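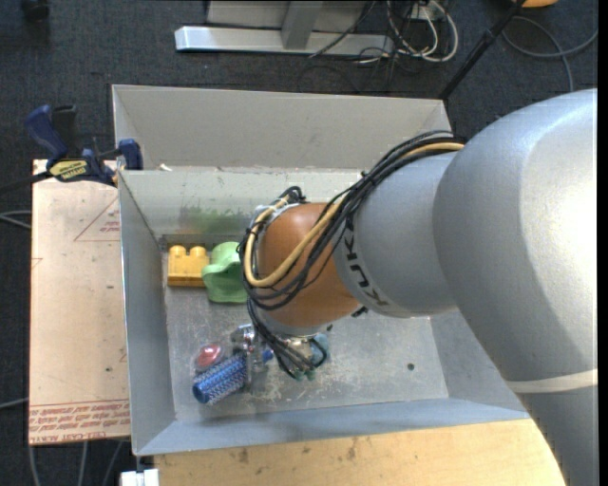 Pemeston Board > General talk > Moving to a smaller town, what about the train?

shaohua_yin
Hello all. In December I will start a new job in Strazds and I must choose between renting there or staying in Pemeston and taking the train. The monthly pass is 702. Rent in Strazds is cheaper than mine, but I would lose my friends and my choir on Thursday. Has anybody done this trip every day for a long time? Please tell me also the bad things.

Preben T
I did it for 4 years. The 6:40 is quiet and you can sleep. The 7:10 is full of school children from Kuta onward, and you will stand. Coming home is the harder part, as after 18:00 there is only one train each hour.

noura.q
I do not agree with Preben about the sleeping. The heating on that line is either off or much too strong. I moved to Strazds after one winter and I do not regret it. My flat is 1459 per month with water included, and I walk to work.

Preben T
With water? Then you were lucky. My colleague pays 2536 near the station, and she hears every freight train.

noura.q
Near the station, yes. She should look behind the church — the streets there are calm and the bakery opens at six.

sille_e
Shaohua, you wrote about the choir. I kept mine when I moved, and in the first months it was fine. Then I missed one rehearsal, then two, and by spring I had stopped. I am not saying it will be the same for you, but please think about it seriously.

Preben T
Sille is right. It is easier to travel to a job than to travel to a choir.

shaohua_yin
Thank you, this helps me. I think I will keep my flat until the end of winter and take the early train. Noura, may I write to you about the streets behind the church?

noura.q
Of course, send me a message. I answer in the evening.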